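13th May. Drawer demo, simulated cell, open day

Present for our side: Khurram Durrani, Bohdana Yurchenko, me. Haris Warraich looked in for the second half. Visitors came in two groups, the first mostly from Prumdale, the second a mix of students and two people from Chaturvedi who wanted to talk about licensing and were passed to Saqib Bukhari.

Purpose of the demo: show the Ukanora room with the small yellow arm and the six-drawer chest, and let visitors ask for a drawer by row and column. Everything ran in simulation on the desk machine, shown on the wall screen. The real cell was not part of the programme.

Set-up notes for whoever does the November one:

Room loaded from the March build, not the newer one. The newer one has the revised contact settings on the drawer runners and I did not want to find out about them in front of guests. Lighting left at default. The tan mat is kept at full size. Khurram suggested cropping the room to speed up rendering but the frame rate was fine once the second monitor was unplugged.

Time step was left alone. Controller gains as in the notebook entry before this one. Grip force limit set to 20 in the config, and I should write down somewhere what unit that is, as Bohdana asked and I had to go and look.

The chest does not sit in the same place relative to the arm from one view to the next, so check the pose before quoting any reach figure to a visitor.

Views from the session:
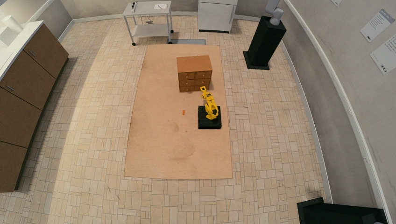 Yellow arm and chest of drawers on the mat in all three.
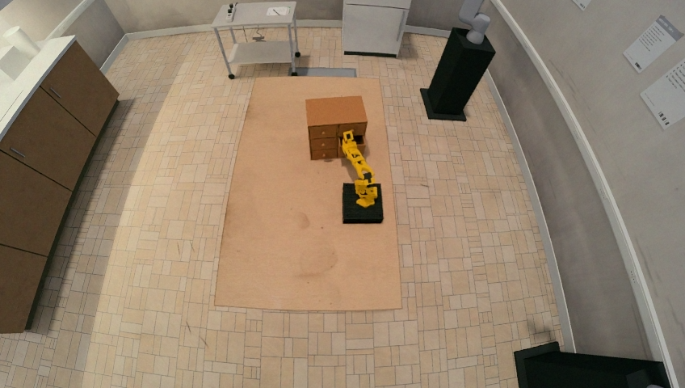
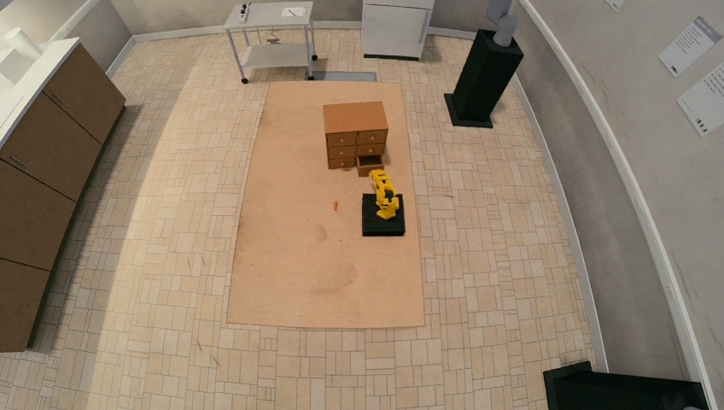 Questions from the first group were mainly about how the arm knows where the knob is. Bohdana explained that in this version it is given the drawer pose directly from the simulator, and that the camera-based version is separate work. One visitor felt this was cheating. Fair comment – it should be said at the start next time, before the first drawer is requested, and it should go on the handout as well.

Second group asked about cycle time. I gave 33 seconds for a full approach, pull and retreat, which is the figure from last week's log and not from today. Today's log has not been read yet. If it differs I will write to them.

Other points raised:

Why a chest of drawers at all. Answer given: cheap to model, the joints are simple, and a missed grasp is easy to see from across a room.

Whether the white arm on the pedestal does anything. Not in this task. It belongs to the room model and stays parked. Rizwan Awan may want it for the handover task, so it should not be deleted to save memory.

Whether friction on the runners is measured or guessed. Guessed, then adjusted by hand until the pull looked reasonable. Haris has a spring balance and a similar chest at home and has offered to take readings. I would like at least 100 pulls before we change the values.

Whether the notices on the wall can be read. They can't at this texture size. Low priority.

Problems: the wall screen dropped to the wrong resolution twice. Same cable as last time, now labelled and in the bin. The request form accepted a row number that does not exist and passed it straight to the planner, which stopped with an error on screen. Khurram has put in a check.

Drekadier want a copy of the scene file. Saqib to confirm we are allowed to send it, in particular the floor and wall textures, which came with the room and have their own terms.

To do: read the log, put units in the config, try the new build with the same drawer requests, send Bohdana the handout text by Friday.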